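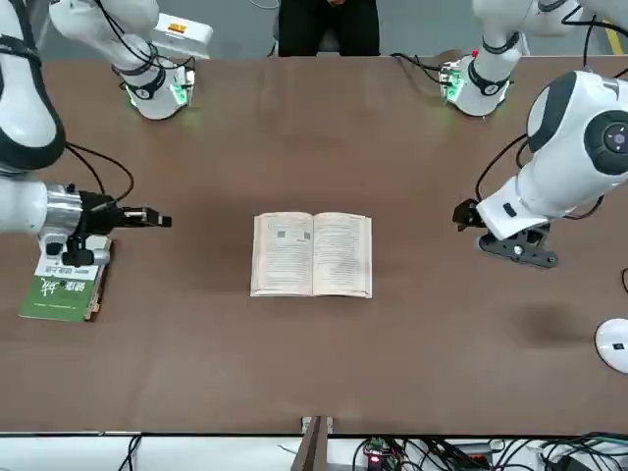

## 4. Setting up your Diltar home battery for winter

By now the cabinet is on the wall and your electrician has signed off. Good! Everything in this section you can do yourself from the front panel, and I got through it in one sitting with a cup of tea going.

1. Press and hold **Menu** until the display asks for a language. Pick yours and press **OK**.
2. Go to **Site > Panels** and enter the output of your solar array from the installer's sheet. Mine said 6 kW.
3. Under **Site > Grid**, choose your utility. If it isn't on the list, pick **Other** and copy the tariff hours in by hand (fiddly, but you only do it once).
4. Set **Reserve** to 31 per cent. That's the share the battery holds back for an outage, and it kept our fridge and furnace fan going nicely.
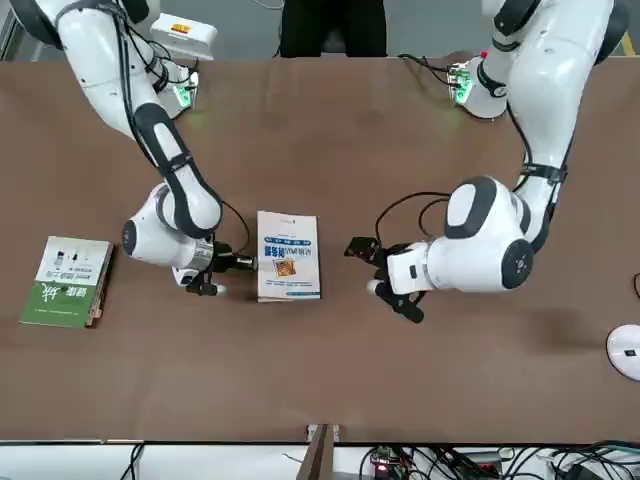 *Two white arms over a brown tabletop, with green light at the base.*

**Note:** The panel goes dim if you leave it alone for a bit. Your entries are still there — just tap any key.

### 4.1 Choosing what stays on

5. Open **Backup > Circuits** and tick the ones you want kept alive. Start small! Thenmozhi Kulkarni, who tested this guide at her place in Mirholm, ticked everything including the hot tub and had to start over.
6. Set **Backup > Limit** to 700 W for the first week. You can raise it later once you've seen what your house draws overnight.
7. Press **Save**, then wait for the double beep before you close the cover.

**Caution:** Never open the lower cover. There's live voltage behind it even with the main switch off. If you smell anything hot or hear buzzing, hit the red isolator and call your installer.

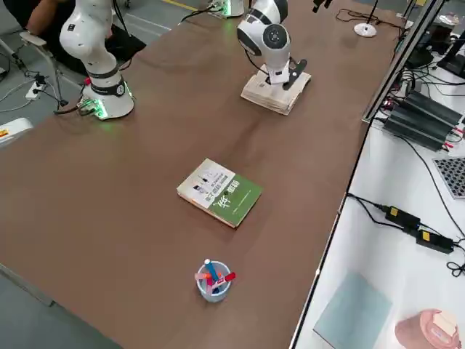 *Robot arms at the far end of the long table.*

### 4.2 Checking the meter

8. Go to **History > Total** and write down the reading. Mine was 1,526 kWh when I moved the unit over from the old house, so don't panic if a second-hand one doesn't start at zero.
9. Check it again in March, when the days are longer, and switch **Season** from **Winter** to **Auto**.

If the total hasn't budged after a sunny day, go back to step 2 and look at your panel output again. Still stuck? Error codes are in section 7.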